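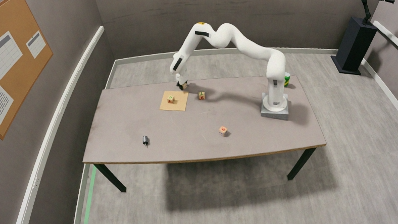 Arm over the long table, sim render.

September, 7:40 am. Passing data, first half of season, rerun.

Picking up from Neelam's note on the midfield numbers. Reran the pass completion script on the Tandia home matches after the event file was corrected. The old file had throw-ins coded as passes when the receiver was a fullback, which inflated the left side. With those removed, the left back loses a good part of his apparent lead over the right back, and the two now sit close enough that I would not rank them.

Input: event file v3, home matches only. Away matches still on v2, do not mix.
Filter: open play, own half excluded, minimum 60 minutes on the field.
Rows dropped for missing end location: 37. Most are from the Cernell match, second half, where the operator was logging start points only. Left them out. Filling them from the next touch gives passes that run through two defenders, and I don't trust it.

Pressing index

Defined as opponent passes allowed per defensive action in the front two thirds. Lower means more pressing. Stojan's version counts fouls as defensive actions, mine does not. We need to pick one before the sheet goes to the coaches. His argument is that a tactical foul stops the attack the same way a tackle does. My objection is that the Marwat match had a referee who called everything, and the index drops in that match with no change in where the front line stood. Ran both ways. Order of matches is the same except that Marwat and Beltel swap places.

For now: two columns, labeled "with fouls" and "without fouls". Stojan Dervishi to check the labels against his sheet.

Smoothing window: tried five matches, then three. Five hides the change of formation completely. Three shows it but also reacts to the red card in the Beltel match. Kept three and cut that match at the dismissal. The cut has to be done on match clock, the video clock includes the delay for the head injury.

Set pieces

Corners only. Inswingers from the right have a better first contact rate than outswingers from the same side. Short corners are coded as a separate type in v3 and were folded in with outswingers in v2, so last month's comparison between the two is not valid and should come off the wall chart. Neelam, you have the source for that chart, I only have the PDF.

Near post runs: coded by hand from the wide video. Two coders, same clips. Disagreements were nearly all on whether a player starting at the penalty spot counts as a near post runner. New rule: classify by position at the moment the ball is struck. Recoded on that basis, disagreements down to a handful. Clip 101 is a duplicate of clip 100 with a different start time, remove it from the folder.

Goalkeeper distribution

Not started. The long kick category has no lower distance limit in the code book, and a rolled ball to the center circle ended up in it. Asked for a number. Neelam Rawat wants the halfway line as the cutoff instead of a distance. Works for me, but the field dimensions in the Cernell file are wrong (width and length are reversed), fix those first.

Problems

Substitution times in the Tandia files are rounded to the minute. A player who comes on late in a minute gets credit for pressing actions made before he was on. Small effect on the team index, large on the individual sheets. Do not send the individual sheets.

Script fails with no message if the team name has a trailing space. Stripped names on load. Should be logged.

To do

Convert away matches to v3.
Fix field dimensions, Cernell.
Agree on foul rule with Stojan.
Replace the corner chart.
Rerun the index with substitution times taken from video, one match first, and compare before doing the rest.

11:15 am. Reran with stripped names. Two Marwat rows that were missing are back in. Pass totals now match the match report. Index unchanged to two decimals. Saved over the morning output, old version kept in the archive folder.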